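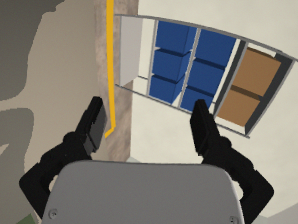
Visit report: Stavance demonstration centre, Clornach

Prepared by Yamuna Rao, stores planning
Visit date: January 24, 2018
Attending: Yamuna Rao, Cameron Kerslake (maintenance), Talha Siddiqui (finance)
Hosts: Wouter Groen and Ans Van den Broek

1. Purpose

We went to Clornach to decide whether a robot picking cell for the small parts store should go into next year's equipment plan, and at what figure. The outline request has been in the plan since September with no cost against it. Tanberg site has asked to be kept informed, as their store has the same bins and largely the same stock.

2. What we were shown

The morning was spent in the simulation room. Stavance build every cell as a computer model before they quote, and the customer pays for that model as a separate item. Wouter Groen ran a demonstration model with a two-fingered gripper, a storage rack holding blue bins and brown boxes, and a floor with a yellow line on it. The view was from the gripper, looking past the open fingers towards the rack.

The model is used to settle reach, approach angle and clearance. Groen moved the rack in small steps and re-ran the approach each time. Changing the rack position took him under a minute. Doing the same with steel on our floor would take a shift and two fitters.

Cameron asked how closely the modelled finger matches the supplied one. The answer was that the outline and stroke are taken from the manufacturer's drawings, but the grip force and the friction of the pads are set by hand and then corrected after trials on real parts. He considers this acceptable for layout work and insufficient for deciding whether a given part can be held. I agree. Any order should include physical trials with our own parts, and the trial results should be a condition of the second payment.

After lunch we saw a working cell on the shop floor. It was picking cartons into totes at 103 picks per hour. Our manual rate at peak is higher than that. The cell would run through the night, so the daily total comes out in its favour, provided replenishment of the bins is finished before the evening shift leaves. Replenishment is not included in any of the figures we were given.

3. Our stock against the cell

Talha had brought the stock list. There are 585 active lines in the small parts store. On the dimensions and weights held in the system, 293 of them fall within the range of the standard two-finger gripper. The remainder are too heavy, too thin to lift from a flat base, or supplied in bags. Bagged items can be handled with suction, which means a tool changer, a vacuum supply and a second set of spares.

Ans Van den Broek advised us to leave bagged items out of the first phase. Her family firm, Van den Broek, supplies racking to Stavance, and she was open about having an interest in the racking side. On the gripper question she had none that I could see.

Cameron's view is that the dimensions in our system are unreliable for anything entered before the last software change. A sample should be measured by hand before the range is quoted to anyone outside the department.

4. Racking

Our existing racks can be used if they are fixed to the floor and the bins are held against a stop. At present the bins are pushed in by hand and sit where they are left. Stavance ask for a repeatable bin position, and a printed location mark on each upright.

Mixed sections of bins and cartons are allowed. Cartons need a fixed height with the flaps removed or taped down. Goods-in would have to do this, and it has not been discussed with them.

The floor between column lines C and D falls towards the drain. Cameron thinks it is outside the tolerance for the robot base. Either the base is packed and grouted or the cell moves one bay north, which puts it beside the battery charging area. He will take levels.

5. Costs to be carried in the plan

Stavance gave prices in conversation only, and Talha has asked for them in writing. Until they arrive, no total should be entered. The budget lines will be:

Simulation model and layout study
Robot, gripper and controller
Physical trials with our parts
Guarding and access gates
Rack fixing, bin stops and location marks
Floor work
Electrical supply and network point
Link to the stock system
Training, two people on days and two on nights
Spares for the first year
Service contract from year two

The one written price we came away with is 2,000 pounds for a basic layout study covering one cell. It includes two revisions of the layout. It does not include a site survey, which is charged by the day with travel. The model stays with Stavance, and we would receive drawings and recorded runs. I asked for a copy of the model itself and was told this could be arranged under a separate agreement. We should press for it — if we later invite a second supplier to quote, we would otherwise be paying for the same work again.

Gripper pads are a wearing part. Groen would not give a life figure without knowing the surface of the parts, so the spares line will stay open until after the trials.

Talha's working assumption is that the equipment is bought outright and written down over seven years. Leasing was offered. The terms tie the service contract to the lease, and he would prefer to keep the two apart.

6. Timing

Delivery was quoted as five months from a signed layout. Floor work has to be complete before that, and the only sensible window for it is the summer shutdown. If the study is not ordered by the end of next month, the shutdown is missed and the project moves back a full year.

7. Actions

Talha Siddiqui: obtain written prices, with simulation and trials shown separately. Ask for lease terms without service.
Cameron Kerslake: floor levels at both possible positions. Check spare capacity on distribution board 4.
Yamuna Rao: measure a sample of lines by hand. Speak to goods-in about cartons. Send this report to Tanberg.
Wouter Groen: draft agreement for release of the model, and a list of the part data Stavance need for the study.

Cameron has the drawings of the demonstration cell. They are on loan and should be returned with the signed visitor forms.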